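An open day at the Lamrani pottery, Jaltness

I had been meaning to get to Jaltness for years, and what finally got me on the train was a note in the Truvard craft newsletter saying the Lamrani pottery was opening its doors to anyone who fancied a look. I love mugs. I have far too many of them, and I still turn every one upside down in shops to look at the foot. So you can imagine the state I was in by the time I found the gate.

The pottery sits behind the old rope store, down a lane that gets narrower the further you go. Two kilns, a long glazing room, a shed full of clay in bags, and a shop at the front that used to be the stable. They were letting us round in small groups, and ours was led by Hina Mohmand, who has been throwing pots there long enough to talk and work at the same time without looking at her hands. She made a mug body while telling us where the parking was. I could have watched that all day!

What I hadn't understood before is how much of a mug gets decided when it is still soft. The belly comes first, pushed out from the inside with a wooden rib, and then the neck is drawn in a little so the rim sits narrower than the middle. Hina passed one round at that stage and it felt like cold butter. The handles are pulled separately, a carrot of clay stroked downwards with a wet hand until it turns into a strap, then left over the edge of a board to stiffen. Mine looked like a shoelace. She said her first 200 did too, which was kind of her.

Then the glazing room, which was my favourite part. There are buckets all along one side with lids that don't match, and everything in them looks like weak tea or thin custard, nothing like the colour it will be. The red they are known for goes into the kiln a sort of dusty pink. They glaze the insides white first – pour it in, swirl, tip it out, all in one movement – and then dip the outside upside down, stopping short so that the rim stays pale. A steady wrist is everything. A man in our group had a go with plain water and got it up his sleeve, to great applause from his children.

The bigger kiln takes 70 mugs at a time, and we were allowed to look inside it while it was cold. The shelves are scabby with old drips and rather beautiful. The smaller one, called Endum for reasons that go back to a previous owner and a spelling mistake, is for tests and for anything awkward. Next to it is a crate of seconds with warped rims and glaze that has crawled, and I spent a happy quarter of an hour going through it on my knees.

After that it was coffee, and quite right too. A mug makes a lot more sense with something in it, and a red outside with a white rim does look very good against black coffee.

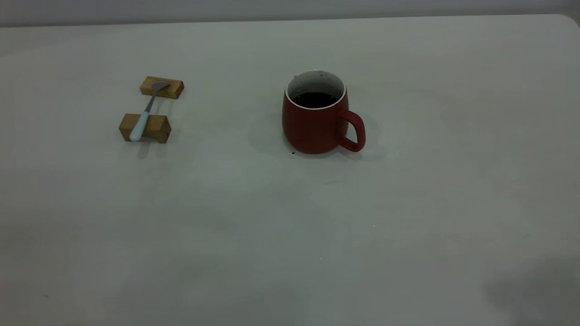 Does a matt glaze stain more easily than a shiny one?

It can do, especially on the inside, so the pottery uses a smooth white liner there and keeps the matt for the outside. Tea marks on the liner come off with bicarbonate of soda and a damp cloth.

I bought two seconds from the crate, one with a lean and one with a thumbprint near the foot, and both got home in my scarf without a chip. The shop is small, so if you go, leave your rucksack by the door where there are hooks for it. The lane is muddy at the bottom end. They hope to run another open day in February, with the raku pit going in the yard, and I have already put my name down.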